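**Moving a shared folder to Siltov without losing the dates**

Posted by gittins_fan28, 30 August 2022

I have 214 files in a shared folder on Trekix and want to move them to Siltov. When I tried a few, every file took today's date as its "modified" date. I sort by date, so this matters. Is there a setting I've missed?

**Jeptoo Shirima**

Don't drag them across in the browser. That always resets the dates. Do this:

1. Install the Siltov desktop program.
2. Download the Trekix folder as a zip.
3. Unzip it straight into the Siltov folder on your computer and let it sync.

I moved my own files over this way in February and the dates stayed put.
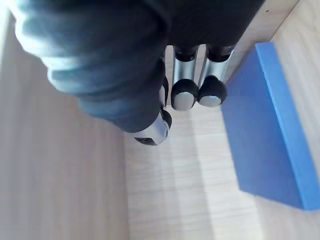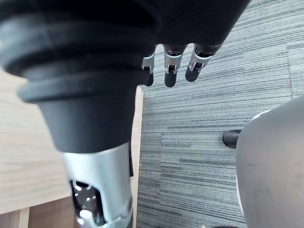 Zips over 1024 MB get split into parts — unzip all of them into the same place or you will end up with duplicate folders. Check a handful of dates before you delete anything from Trekix. Shared links won't carry over, so you'll have to send new ones.

**zuvunby**

just rename them with the date at the front, works everywhere

**oldmill8**

Jeptoo's way worked for me on Windows. On a Mac the "created" date still changed but "modified" was fine.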